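Lyle Pruitt had the grip open and shut 2000 times in his Skemham workshop before he let it near anything that crackles. Blocks were easy, mugs a bit harder. Then on Thursday he moved on to snack bags, and that's when it got properly exciting!
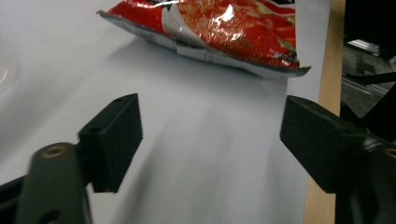

Fingers wide, with a shiny red bag up ahead on the white surface.

Each pair of fingers is a redesign of the last (he's on the sixth, all done after work), and the flat pads are his favourite bit so far. He wants softer ones by May, plus a wrist that turns the full 360 degrees.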